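Tips from the Messtead shared workshop: a bench enclosure for a small robot arm

Posted by Yao-tsung Hsieh, 11 Dec 2024

These notes cover the pouring bench in the back bay. Kam-wah Lau did most of the carpentry and I did the wiring and the arm. Several members have asked how to set up something like it at home, so I have written down what we would do again and what we would change.

Walls first

Put up the walls before you bolt down the arm. We did it the other way around and had to reach over the base every time a panel went in. White panels on the back and one side are enough. Leave the arm's side open so you can get to the base and the plugs.

Set the back wall square to the tabletop and check it again after the side wall goes on. If the side panel pulls the back one out of line, loosen the back one and start over. Shims look fine for a week and then walk out.

We used a matte white top. A glossy one throws back the ceiling lights, and clear plastic is hard enough to see already. Wipe it with a damp cloth and a drop of dish soap. Don't use scouring powder, which leaves dull patches.

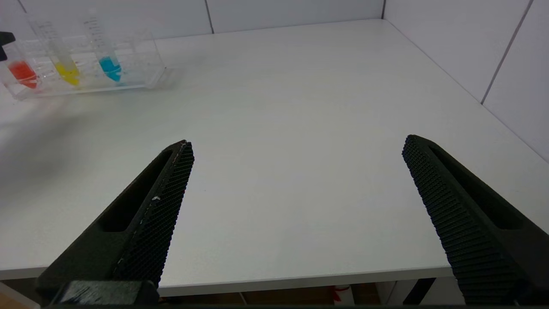 Gripper open over the table, with the rack and three tubes near the back wall.

Finger pads

Smooth fingers slide on plastic tubes. Get pads with some texture to them, and cut them to the length of the finger so there is no overhang to catch on a rim. Clean the finger with rubbing alcohol before you stick anything to it and leave it clamped overnight.

Check the pads every couple of weeks. Crumbs and bits of lint collect in the texture, and an old toothbrush gets them out. If one pad is worn, replace both. A new pad against an old one makes the tube lean.

Set the grip force with an empty tube. Start low and go up a little at a time until you can tug on the tube without moving it, then stop. A thin-walled tube will go oval if you squeeze it hard, and then the cap won't thread on.

Practice liquids

Use water and food color. It costs next to nothing and a spill is easy to find. Mix it in a jug with a lid, keep it away from the power supply, and write the date on the lid with a grease pencil.

Fill the tubes low while you are working out the moves. A short pour shows you whether the lip is in the right place, and if it isn't there is less to mop up. 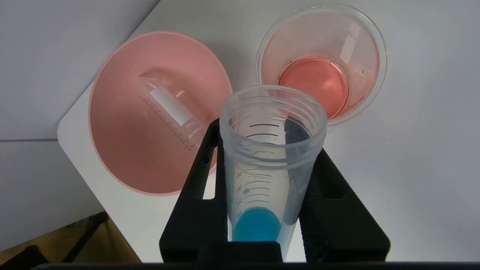 Take the caps off before you start and put them in a dish on another bench. Kam-wah once taught the arm a whole run with the caps on, saved it, and had to redo the heights afterward.

Wide containers make good targets to begin with. Go from a bowl to a beaker, and only then to something narrow. Bring the rims close together before you tip anything, and tip slowly. Most of our spills came from the first second of the pour — the arm was fine, the speed setting was too high. We run pours at 60 percent of what we use for plain moves.

Food color stains soft plastic over time. Rinse the bowl and the funnel the same day. Warm water and baking soda took most of ours out.

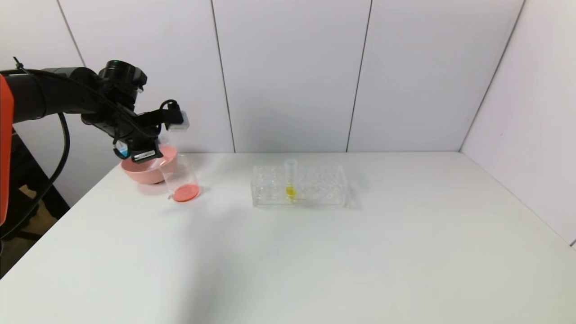
Cable

Leave slack at the wrist, and move the arm by hand through its full reach with the power off before you tie anything. Watch the cable and not the arm. It should never go tight, and it should never drag across the rack.

Use hook-and-loop straps. You will be moving the cable again, and cutting zip ties next to a live cable jacket is a bad habit. Our first cable lasted from June until last month and wore through where a tie had been pulled too tight.

The part that hangs off the table needs a route of its own. Keep it clear of chair wheels and feet. We ran a strip of old carpet under ours.

Placing the rack

Mark the rack's corners on the table with low-tack tape. Once you are happy with the spot, screw down small stops and peel the tape. A clear rack is easy to nudge without noticing, and a small shift is enough to set a tube on the edge of a hole.

Leave room beside the rack for the gripper to come down with its fingers open. It is wider than you think once the brackets and the wire loop are counted. Park dishes and bowls toward the back, where the arm passes over them only when it has to.

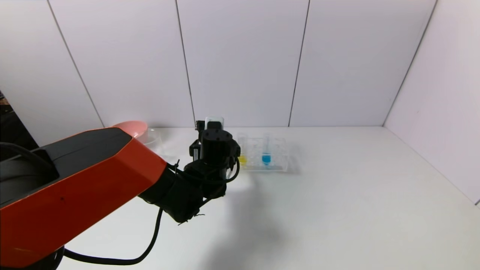

The arm at the left end of the rack, where the yellow tube stands.

Before you walk away

Open the gripper, raise the arm, and cut the power at the wall switch. Empty the tubes and stand them upside down on a towel. Write any change to the saved positions in the notebook, with your initials.

Panel offcuts are on the shelf by the door and free to members. Spare pads are in the Kunport tin. Please leave the Safavi screwdrivers at the bench, as the small one is the only driver we have that fits the finger screws.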